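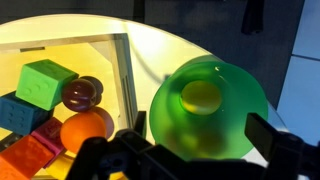

사진 1. 둥근 상판 위의 흰색 수납 상자. 왼쪽 벽면을 따라 블록과 공, 과일 모양 완구가 모여 있다.

소형 완구 수납 기록 – 놀이방 정리 갤러리
작성: Ruba Atallah
최종 수정: 12/07/2022

본 페이지는 놀이방 Ponow의 소형 완구 수납 방식을 정리한 기록이다. 대상은 조립 블록, 공, 모형 과일, 원판류이며, 봉제 완구와 도서는 별도 페이지에서 다룬다. 사진은 한 장만 게시하고, 나머지는 항목별 메모로 대신한다. 치수 단위는 별도 표기가 없으면 밀리미터이다.

수납의 기본 단위는 상자 하나이다. 한 상자에 한 종류만 담는 방식을 6월까지 유지했으나, 놀이 시간에 상자를 여러 개 동시에 여는 일이 많아 혼합 수납으로 변경하였다. 변경 후에는 블록과 둥근 완구를 같은 상자에 넣고, 분류는 주 1회 점검 시에만 실시한다.

사진 1 관련 메모

상자
흰색, 상부 개방형. 벽이 얇고 뒤쪽 테두리 윗변에 작은 사각 홈이 있다. 오른쪽 벽 하단 부근에는 좁은 슬롯이 있다. 뚜껑은 사용하지 않는다. 뚜껑이 있으면 내용물 확인에 시간이 걸리고, 뚜껑 자체의 보관 위치를 따로 정해야 한다.

녹색 블록
대형 완구 벽돌 형태. 윗면과 옆면에 원형 돌기가 얕게 성형되어 있다. 기울어진 상태로 무더기의 가장 위쪽에 놓여 있다. 블록은 평평하게 눕히면 바닥 면적을 많이 차지하지만, 세우거나 기울여 넣으면 꺼낼 때 다른 완구가 따라 움직인다. 현재는 방향을 지정하지 않는다.

청록색, 자홍색, 주황빛 빨강 블록
같은 원형 돌기 계열로 분류한다. 자홍색 블록은 청록색과 주황빛 빨강 블록 사이에 끼어 있다. 색상별 분리는 하지 않는다. 색상별로 나누면 상자 수가 늘어나고, 조립 놀이에서는 결국 다시 섞인다.

짙은 자주색 둥근 완구
자두와 비슷한 형태. 표면에 얕은 세로 골이 있고 광택이 있다. 목록에는 모형 과일로 등록한다. 골 부분은 마른 천만으로는 먼지가 남으므로 부드러운 솔을 함께 쓴다.

주황색 공
무광, 단색, 매끈한 표면. 공은 상자를 기울이면 가장 먼저 움직이는 품목이므로 블록 사이에 넣는다. 상자를 옮길 때는 양손으로 수평을 유지한다.

분홍빛 원판
반투명하며 연보라가 섞인 분홍색. 주황색 공의 오른쪽 가장자리 뒤로 모서리를 세운 채 일부만 드러나 있다. 얇은 원판은 점검에서 누락되기 쉬운 품목이다. 점검표에서는 원판을 첫 줄에 둔다.

배치 원칙

1. 블록을 먼저 넣고 한쪽 벽에 붙인다.
2. 공과 모형 과일은 블록 옆이나 블록 사이에 넣는다.
3. 원판류는 마지막에 넣는다. 세워도 되고 눕혀도 된다.
4. 상자 반대쪽에는 손이 들어갈 공간을 남긴다.
5. 내용물이 벽 높이를 넘으면 두 번째 상자를 연다.

4번 항목은 초기 기준에 없었다. 상자를 가득 채우던 시기에는 아래쪽 완구를 꺼내기 위해 전체를 쏟는 경우가 반복되었다. 빈 공간을 남긴 뒤에는 내용물을 옆으로 밀어 찾을 수 있다. 다만 수납량은 줄어든다. 공간이 부족한 곳에서는 이 항목을 적용하지 않아도 무방하다.

상자 규격

현재 등록된 상자는 Fileck 계열과 Do 계열 두 가지이다. 두 계열은 테두리 형상이 달라 서로 겹쳐 쌓지 않는다. 선반에는 같은 계열끼리만 쌓고, 최대 3단으로 제한한다.

선반 안쪽 폭: 402
선반 칸 높이: 157
벽과 선반 사이 간격: 24

선반 칸 높이는 상자 한 개를 기준으로 잡은 값이다. 쌓아서 보관하는 상자는 선반 위 상판 또는 바닥에 둔다. 벽과 선반 사이의 간격은 원판이 떨어지기 쉬운 위치이므로 점검 시 막대로 확인한다. 간격을 막는 방안도 검토했으나 콘센트 접근 문제로 보류하였다.

상판과 바닥

상자를 내려놓는 면은 옅은 크림빛 노란색이며 가장자리가 곡선이다. 그 너머의 바닥은 짙은 회색이다. 어두운 바닥에서는 밝은 색 블록을 찾기 쉽고, 짙은 자주색이나 회색 부품은 찾기 어렵다. 정리 종료 전에 조명을 켠 상태에서 바닥을 한 번 더 확인한다.

모서리가 없는 상판에서는 상자를 벽면에 맞춰 정렬할 기준선이 없다. 테이프로 위치를 표시하는 방법을 시험했으나 접착제가 남아 중단하였다. 현재 기준은 상자 전체가 상판 안쪽에 들어오는 것 하나뿐이다. 상자의 방향은 관리하지 않는다.

세척

블록: 미지근한 물과 중성 세제. 돌기 사이는 솔로 문지른 뒤 헹군다. 엎어서 건조한다.
공: 젖은 천으로 닦고 마른 천으로 마무리한다.
모형 과일: 이음매가 있는 제품은 물에 담그지 않는다. 내부에 물이 들어가면 건조에 며칠이 걸린다.
원판: 흠집이 나기 쉬우므로 거친 수세미를 쓰지 않는다.
상자: 내용물을 모두 비우고 안쪽 모서리부터 닦는다. 슬롯과 홈에는 면봉을 사용한다.

세척한 품목은 완전히 마른 후 상자에 넣는다. 건조용 망은 창가 쪽에 걸어 두고, 직사광선이 드는 시간에는 블라인드를 내린다.

점검표 작성 요령

점검표는 Vodisance 양식을 사용한다. 품목명은 색상, 형태 순으로 적는다. 예를 들어 '녹색 블록', '주황색 공'으로 쓰고 '큰 것', '새것' 등의 표현은 쓰지 않는다. 색상 판단이 갈리는 품목은 둘 중 더 넓은 색 이름을 택한다. 청록과 파랑이 갈리면 파랑 계열, 자홍과 분홍이 갈리면 분홍 계열로 적고 비고란에 보충한다.

파손 품목은 상자에 되돌리지 않고 별도 봉투에 넣는다. 봉투에는 품목명과 파손 부위를 적는다. 균열이 있는 블록은 조립이 가능하더라도 폐기한다. 분리된 모형 과일은 짝을 확인한 뒤 판단한다. 짝이 없는 조각은 다음 점검까지 보관하고, 그때까지 짝이 나오지 않으면 폐기한다.

변경 이력

- 한 종류 한 상자 방식 폐지, 혼합 수납 적용
- 배치 원칙 4번 추가
- 뚜껑 전량 회수, 창고 보관
- 점검표에서 원판 항목을 첫 줄로 이동
- 상판 테이프 표시 중단
- 세척 항목에 상자 슬롯 및 홈 추가

봉제 완구 페이지는 작성 중이다. 상자 라벨의 글자 크기와 부착 위치는 다음 수정 때 반영한다.

사진과 글: Ruba Atallah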